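4.2 Grasping transparent containers on cluttered desks

Drinking bottles remain a weak point for machines meant to tidy homes and offices. The Druvex policy was trained on hand-held gripper demonstrations and then evaluated on the Cavatine task list, which covers 4 chores: clearing a desk, shelving books, wiping a surface and sorting packaging. Only the first is discussed in this section.

Clear plastic causes two separate problems. Depth estimates fail on the shoulder and base, where the wall is transparent and highlights move with the viewpoint. The label, when there is one, gives usable texture but covers only part of the height, so the policy tends to close on it regardless of where the center of mass lies. Ruiz-Ortega fingers tolerate some of this error - the ribs bend around the object - but they also hide the contact area from the wrist view.

We scored a trial as complete if the bottle was lifted, moved and set down upright within 90 seconds. Errors fell into 2 groups: tipping at release, and failure to start a grasp. The second group was more frequent in rooms with shelves, plants and several light sources, as in Figure 2. Retraining with the Brokitier augmentation set reduced missed starts but had no clear effect on tipping. We conclude that desk clearing is feasible under supervision and is not yet ready for unattended use.
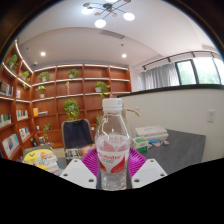

Department of Mechanical and Systems Engineering, Manipulation Group

Figure 2. Clear bottle with a white screw cap, upright between the gripper fingers, in a room with a bookcase and potted plants.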